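Trurus Rope Dangler for Cats
Braided rope toy, light gray, hang it or drag it

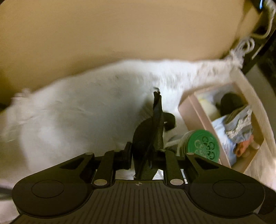
Halldóra Dalsgaard wrote in after her first order to ask why anybody would pay for a bit of rope when the cat is perfectly happy with a bootlace. Fair question, and I get it a lot! My answer to her was that a bootlace is fine until it gets swallowed, and that a long thin string is the one thing I never leave out at my house. The Trurus is fat, it's braided tight, and it's much harder to get down in one go. She has ordered two more since then, so I think we're friends.

So, the toy. It's a cotton rope, braided by hand, with a knot at the bottom and a loop at the top. I make them in the back room of my shop in Trornbridge (it was a shoe repair place before I had it, and on a warm day you can still smell the glue). I started because my own cat had eaten the feathers off every wand we owned and I was tired of picking feathers out of the rug. I had a spool of gray rope left over from a plant hanger that went wrong. You can guess the rest.

What you get

One rope dangler, 50 centimeters from loop to knot
One cotton hanging cord with a wooden toggle
A paper slip with the washing instructions, which are also on this page because everyone loses the slip

Hanging it up

Most people put it on a door handle, and that works well enough, but my favorite spot is the back of a dining chair. The cat can get at it from both sides and there's room to run. If you've got a shelf or a sideboard with a solid knob, that's good too, just check that nothing is standing on top that you'd miss. I lost a very nice sugar bowl finding that out.

Hang it so the knot sits a little above your cat's head when they're standing. Too low and they just lie on it. Too high and you get a lot of jumping for five minutes and then a cat who acts like the toy has insulted them personally. Kittens like it lower, and old cats like it practically on the floor, where they can grab it with the front feet and kick.

Please take it down when you go out. I know, it's a nuisance, and most of you won't. But anything hanging from a cord can get wrapped around a leg, and I would much rather you tossed it in a drawer for the afternoon. The toggle slides open with one hand so it only takes a second.

About long-haired cats

I get more mail about this than anything else. Fluffy cats and rope toys are a funny mix! The rope picks up fur, a lot of fur, and after a couple of weeks a dark one looks like it's wearing a sweater. The light gray hides pale fur much better, so if you live with a white cat, go for that one and save yourself the bother. For black cats I do a charcoal, and I'm working on a rusty orange for the ginger crowd, which I hope to have ready in October.

To get the fur off, run a damp rubber glove down the rope from top to bottom. Don't use a wire brush. It pulls the cotton up into fuzz, and then the fuzz comes off in little mouthfuls.

One more thing, if your cat has long feathery bits behind the legs, keep the end knot tight. A loose knot can catch on the hair, and you will not be forgiven.

Playing with it

You can leave it hanging and let the cat get on with it, but it's a better toy with a person on the other end. Drag it slowly around a corner and stop. Wait. Then move it just a tiny bit. My cat will sit through all the fast swinging you like with her eyes half shut, and then lose her mind completely over a rope that twitches once behind a chair leg.

A cardboard box makes it twice the fun. Any box will do, with the flaps open, and I drop the knot end inside and pull it out again. Oluf Lykkegaard told me his cat won't bother with the rope at all unless there's a box involved, so he keeps one in the hallway all year round and his visitors have learned to step over it.

Short and often is the way to go. A few minutes before supper does more than half an hour once a week, and most cats sleep better for it. So do the people, at least in my house, where the 4 a.m. concerts have stopped.

Washing

Hand wash in lukewarm water with a drop of plain soap. No fabric softener, no scented anything. Squeeze it in a towel and dry it flat on a rack, because if you hang it up wet the weight of the knot stretches it out. It gets a bit stiff the first time. Bend it back and forth a few times and it'll soften right up.

When to throw it out

When the braid opens up enough that you can push a finger through it, it's done. Same if you find strands hanging loose that are longer than your thumb. Small fuzz is fine, that's just cotton being cotton. If you cut a stray strand, cut it close and put the piece straight in the trash.

Sizes and prices

Regular, 50 centimeters, light gray or charcoal: 109 kroner
Pack of 2, same color or one of each: ask me, it depends on what's on the shelf
Spare hanging cord: free with an order, just write "cord" in the notes

I've made 400 of these now and my thumbs know it, so if the page says sold out, give me a week or so. I don't keep a waiting list any more. The last one got coffee on it.

Shipping and returns

Orders go out in a flat envelope from the shop. If your cat takes one sniff and walks off, leave the toy out for a few evenings before you give up, then send it back if you still want to. I can't resell a rope that's been chewed, obviously, but I'll swap it for a different color if you think that's the trouble. Nanna Vestergaard swapped hers twice and ended up with the gray she had to begin with.

Questions about sizes, colors or very picky cats can go through the contact form. I answer in the evening, after the braiding's done.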